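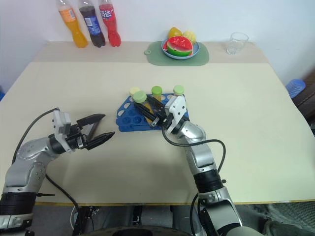 Home About Projects Jobs Contact

Search jobs Enter keyword Go

Software Engineer, Motion Planning and Control (two-arm manipulation)

Clenlow is a small software company. We write the control and planning software for robots with two arms which work on a table, close to people, with ordinary things and simple laboratory things. We are now 23 persons and we look for one more engineer for the planning team. Reference number of this position: 446.

What the team does

Our main product is called Wedeo. It is a planning and control stack for two arms. It receives a task, for example "take the tube with the green cap out of the rack", and it must produce a motion for both arms which does not touch anything it should not touch. The rack work is our daily test. The holes are close together, the caps stand near each other, and the fingers must close around one tube while its neighbors stay in their places. We also keep other objects on the table, such as bottles, a bowl and a drinking glass. The glass is a difficult one for perception, and the people who work on this will be glad to tell you how difficult.

The second product is Koko. This is our internal tool for recording and replaying. Each trial is stored with joint states, gripper commands, camera pictures and planner decisions on one time line. When a grasp fails we open it in Koko and we look for the moment when the plan and the real arm stopped to agree. Koko is useful but it is not beautiful, and part of your time will go to it.

Your work

- You will own the part of Wedeo that decides which arm does what, and when the other arm should wait.
- You will improve the collision checking near the gripper fingers. At the moment we use margins that are too large, so the planner refuses some grasps which are possible.
- The control loop and the planner run on different computers. You will help us to measure the delay between them and to make it smaller.
- You will write tests. We have 66 recorded table setups which every new version of the planner must pass in simulation before it can run on the arms.
- You will review code of colleagues, and they will review yours.
- Sometimes you will put tubes back in the rack by hand, like all of us.

What we ask

Good knowledge of C++ and enough Python to write tools that other people can read. You should have worked on a real arm before, in a company or at a university, and you should be comfortable with kinematics, trajectory timing and force limits. Experience with two arms is welcome but we do not require it. We do not ask for a certain degree. Please tell us what you built and what was your own part in it.

It helps also if you know something about camera calibration, because errors there often look like planning errors. Experience with learned policies is a plus. We use them for the last part of the grasp, and the planner brings the hand near.

Our working language is English. Most of us learned it as a second language, so please do not worry about small mistakes in your letter.

What we offer

A permanent contract after a trial period of three months. Full time is 40 hours per week, and it is possible to start with 80 percent if you tell us in the application. Core time is from 10:00 to 15:00. Two days per week can be from home, but the first month should be in the lab, so that you learn the arms and where the emergency stops are. We pay 50 percent of a monthly ticket for public transport. The salary range is sent to every candidate before the first call.

You will work with the perception group every day. We also have a joint project with Bhardwaj, who use Wedeo for handling of samples and who send us many good bug reports.

How to apply

Send a CV and one page of text to the jobs address on our contact page, with the reference number in the subject line. On the page, describe one problem with a real robot that took you longer than you expected — we read this part first. A link to code is welcome if you are allowed to share it.

The process has a call of 30 minutes, then a short task in simulation, then a visit. The task should take one evening and we discuss it together on the visit. At the visit you will run your own code on the arms with one of us beside you. We answer to all applications, also when the answer is no.

We would like somebody to start in September — a later start can be discussed.

Other open positions at Clenlow

Perception Engineer, Transparent Objects
Student Position: Koko User Interface
Test Engineer, Wedeo Releases
Internship: Gripper Calibration Tools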